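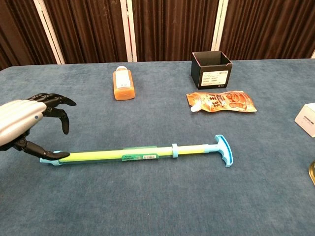
How to budget for your first robot hand

So you've decided to buy a robot hand. Brilliant! Before you fill in the order form, put the kettle on and spend an evening on the sums. I've planned three of these purchases now, two for a small lab and one for a packing workshop, and the price of the hand was the easy part every time.

1. Write your object list first

Go round the cupboards and the supermarket and collect what the hand will have to deal with. Be greedy about variety. You want a long stick or tube, a plastic bottle with liquid in it, a small open box, and something floppy like a spout pouch (pouches are wonderful, they find every weakness a hand has). Weigh each thing full, measure the widest part, and note whether it will be standing up or lying flat. Flat things are harder, so mark them.

Ours came to 33 objects. The whole lot cost less than one replacement fingertip!

2. Turn the list into questions for suppliers

Send the same sheet to everybody. We wrote to Firnano and Maltel and asked for:
Maximum grip width and payload, with the hand pointing down
Price and delivery time for a single spare finger
Which arms it bolts on to without an adaptor
Whether software updates are included, and for how long

Maltel's answer came back on a Tuesday with the adaptor priced separately at £562. That would have wrecked our budget if we'd found it in November, with the money already spent.

3. Add the bits around the hand

Make a second column for the table, a cloth or mat, a plain backdrop, lighting, cables, a power supply and an emergency stop within reach of whoever is working. Then put in spare fingertips. I allow 19 per cent of the hand's price for wear in the first year, and I've used nearly all of it each time.

Don't forget people's hours. Setting up and calibrating took us a fortnight, and a fortnight of somebody's wages belongs on the sheet.

4. Ask for a trial

Choi, the dealer we went with, lent us a demonstration hand for a week. Take your own objects! Try 100 grasps across the list, write down every drop, and do the flat ones and the floppy ones first while everyone's still fresh.

5. Split the order

Buy the hand, one set of spares and the mounting parts to begin with. Leave the second hand, the touch sensors and the fancy Dorneline stand for the next round. By then you'll have your drop sheet to look at, and it makes a very good argument when you go back and ask for more money.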